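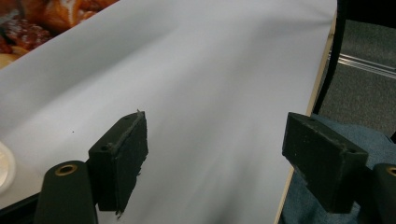
Ertuğrul Baysal noticed the problem in June, when the grip pads at Prokden started to let go of things they had held the day before. He runs the small bench where the company tests fingers for its Narent gripper.

"The rubber was going at the edges first," he said. "You'd get a little piece standing up at a corner, and the sheet would slide on that side."

Paper was the worst of it. One finger would hold and the other would slip, and the sheet turned as it came up. Baysal's log shows 7 dropped sheets in one morning, most of them before 10.

He first blamed the motor and spent about 3 days on it. "I had the drive apart twice. There was nothing wrong with it."

The fault was in the coating, he said. A batch from the supplier, Skalness, had been put on too thick and never bonded properly to the block. Prokden pulled 4 sets of fingers and now checks the pads at the start of each shift.

Has it happened since? "Two times," Baysal said. "We caught both on the bench. The new pads come in next month and I'll run them on paper again."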